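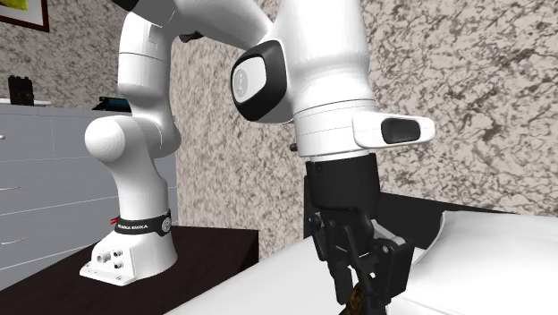
Rendering: white robot arm over a dark table

How to read an announcement of a nuclear supply agreement
By Hagos Worku

When two governments announce an agreement about nuclear power, the first news is usually short and very positive. The details arrive later, in documents which few people open. In this tutorial I show how I go through such an announcement step by step. You do not need to be a lawyer or an engineer. You need the text of the announcement, a notebook, and one free evening.

I will use the Memlow project, because I followed it from the first day and I still have my notes. Memlow is a planned plant with one reactor of 800 megawatts. The supplier is Ceter and the buyer is the utility Plevis.

Step 1. Find the original text

Do not start with the newspaper. Look for the joint statement on the website of each government. There are often two versions, and they are not always the same. Print both, or put them side by side on the screen, and mark every sentence which exists in only one of them. In the Memlow case, one side wrote "agreed" and the other side wrote "reached an understanding." I did not notice this on my first reading.

Step 2. Underline the verbs

Take a pen and underline each verb in the main paragraphs. Then sort them in two columns.

Firm: shall, will pay, has signed, is approved
Soft: intend to, welcome, look forward to, will explore, note with satisfaction

If the right column is much longer than the left, you are reading a political statement. It can still be important, but it gives no duty to anybody. Write this at the top of your page so you remember it later, when the articles begin to say "deal."

Step 3. Make a list of the papers which must still come

A nuclear supply project normally needs several separate documents. Check which of them are mentioned, and write next to each one: signed, in negotiation, or not mentioned.

- The cooperation agreement between the governments
- The safeguards arrangement, which covers how the material is checked
- The commercial contract between supplier and buyer
- The fuel contract
- The loan or other financing
- The site permit and the construction license

For Memlow only the first was signed when the ministers shook hands. The commercial contract was "in advanced discussion," so I wrote: in negotiation.

Step 4. Look for the liability rule

This is the part where many projects wait for years. The question is who pays if there is an accident. In many countries the operator of the plant carries the liability, up to a limit, and the state may cover a part above it. Suppliers want to know if the operator can later claim money back from them. Search the text for the words "liability," "recourse," "insurance" and "pool." If you find none, search the national law instead. Please read the law itself and also its amendments, as the limit may have been changed.

Step 5. Check the money

Write down every amount, with its currency and its year. A price without a year tells you little. Ask also what is inside the price: only the reactor, or also the turbine building, the grid connection, the first fuel? The Memlow statement gave a number of jobs, 2,000, but no price at all. I found the first cost figures in October, in an annex to the site application. The application has 2,981 pages, so use the search function and begin with the table of contents.

Step 6. Write your own summary

Now close all the windows and write 10 lines from memory. Then open the documents again and correct your lines. What you got wrong is usually the part where the announcement was not clear, and it deserves a second reading.

A note about sources

Company newsletters are useful for dates and for names of contractors, less useful for judging progress. For Memlow I also read the bulletins from Lapointe, the engineering office which prepared the site study. Their maps are good. Save a copy of each page when you read it, with the date in the file name. Two of the pages I used were moved to another address, and I could continue only with my saved copies.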